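Siston Workshop Services
Household and Workshop Tips: Cleaning and Servicing a Desktop Computer 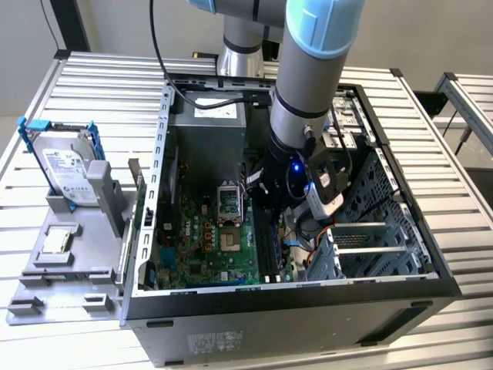
How often should the inside of a desktop computer be cleaned?
Once every 9 months is sufficient in most homes. Households with pets, smokers or a wood stove should clean every 6 months, and a computer that stands directly on carpet should be checked at the same interval.

The following guidance is issued to residents who use the shared workshop at Kurkadden and may be followed equally well at home. It was prepared by Iida Ojala and reviewed by Joni Huttunen, and it replaces the leaflet distributed with the September newsletter.

Before opening the case

Shut the computer down through its own menu and wait until the fan stops. Switch off the power supply at the back if it has a switch, and unplug the cord. Press the power button once more and hold it for a few seconds. Disconnect the monitor, keyboard and network cable, and note where each was plugged in. A strip of masking tape with a word or two written on it is the simplest label.

Lay the tower on its side with the removable panel facing up. The work surface should be stable, well lit and clear of drinks. Carpets, blankets and wool sweaters should be avoided, as they build up static. Touch a bare metal part of the case before handling anything inside, and do so again each time you return to the table.

Side panels are secured in different ways. Some have thumbscrews at the rear, others a latch or a sliding catch. If the panel does not move under light pressure, look for a second screw before pulling harder. Residents have in the past bent panels that were still fastened at one corner.

Removing dust

Use a can of compressed air or a small electric blower. Keep the can upright and give short bursts from a hand's width away. Hold fan blades still with a finger or a cotton swab while air is directed at them. Dust in the corners of the case and around the drive cage can be loosened with a soft, dry paintbrush kept for this purpose only.

A household vacuum cleaner should not be used on the circuit board. It may be used on the floor of the case once the loosened dust has settled there, provided the nozzle is kept away from the board and wiring.

The power supply is never to be opened. Blow air through its vents from the outside and leave the rest to a qualified repairer.

Working near the processor

Most cleaning can be done with the processor and its cooler in place. If the cooler has to come off, the old thermal paste is wiped away with a lint-free cloth and a little isopropyl alcohol, and fresh paste is applied before the cooler is refitted. A portion the size of a small pea is enough for most desktop processors.

An open processor socket requires particular care. The contacts are very fine and are easily damaged by a sleeve, a brush or a fingertip. Compressed air should not be aimed at them. If the work is to be left overnight, fit the plastic cover supplied with the board – or, failing that, close the case loosely so that nothing can fall in.

Screws and small parts

Sort screws as they are removed. Case screws and drive screws often look alike but may have different threads, and forcing the wrong one will strip the hole. An egg carton or a muffin tin serves well. The Stekau parts trays on the shelf by the door hold 18 compartments each and may be borrowed for the length of a session. Please return them empty.

Closing up

Check that every cable is seated and that none rests against a fan. Refit the panel, stand the tower upright and reconnect the cords by their labels. Leave a gap behind the case for air to move. If the computer does not start, unplug it again and reseat the memory and the power connectors before looking any further.

Parts that are no longer wanted, including old drives and batteries, go in the gray bins at the Kinnunen recycling point and not with household trash. Personal files should be erased beforehand. Nearly 372 pounds of electronics were handed in there last year.

Workshop bench bookings are made at the front desk. Revised 01/11/2019.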